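# The grip that wouldn't let go

The fault showed up in November, on the second floor of a brick building in Endau, where the Jurčo project trains its robot arms from human hand work. Operators with hand-held grippers do ordinary chores over and over, and the recordings are used to teach the machines.

One of the trained arms closed on a cup and kept closing. The cup cracked. The arm lifted the pieces, carried them to the tray and set them down as if the job had gone well. A second arm did the same thing the next morning, and the team shut both down.

Hulasel, the company that runs the project, first blamed the motor. It swapped the drive and ran 100 test grasps. In 9 of them the jaws again squeezed past the limit. 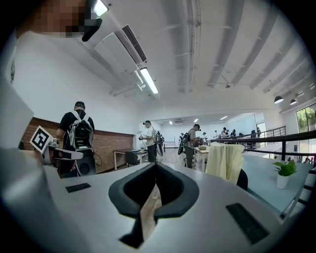

The cause was in the recordings. A software update from Grulus, the supplier of the grippers, had shifted the zero point of the jaw sensor on five units. A jaw that was half open was logged as nearly shut. The arms learned from those numbers and copied them faithfully.

Nobody was hurt, but the arms had been working within reach of people, and the force cutoff was set too high to stop them – a separate mistake, and the company says so in its report.

Hulasel has thrown out two weeks of recordings. Every gripper is now checked against a metal gauge before a session, and the cutoff has been lowered. Grulus has withdrawn the update and has yet to give a date for a new one.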